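Subject: Re: [swaps] sorting trays, was: the card mess

> I have the Evance set and the Fadow set all in one shoebox now and I
> can't find a thing. Is anyone still using the cardboard divider trays,
> or did we all give up and buy binders? Also does it matter which way
> the dividers run?
>
> (from the Ondholm end of the list)

Still using cardboard. I own a binder. It holds up one end of a shelf very nicely.

My method, such as it is: one compartment per series, never per number. I tried it per number in December with 139 Fadow cards and ran out of tray, then table, then evening. Now I pull a stack of 30, deal them out, and put anything I can't place in the bottom row to argue with later.

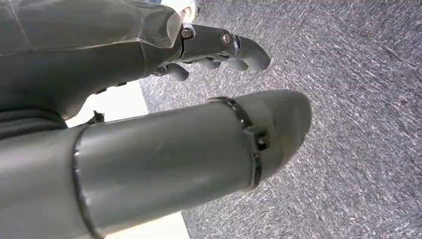
As for which way the dividers run, long ones first, then drop the short ones across. If you do it the other way the slots don't meet and you end up bending things. The Schwerdtfeger trays come with instructions that say the opposite. I followed them once.

Do the sorting on a bare tabletop if you can, and set the tray at whatever angle suits your arm. Mine is never square to anything. Keep the laptop open on the same table so the checklist is handy, and you'll only have to get up for coffee.
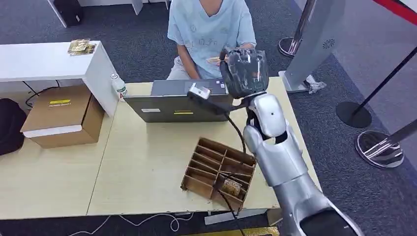 Divider tray on the table, one card-like item in it.

About 600 cards to go on my side, so no swap list from me this month. If you want a spare tray I have two, slightly crushed. Postage is yours, and I'll need the Evance doubles as a hostage.

> Also does anyone want 50 plain sleeves?

Yes. Me. Please.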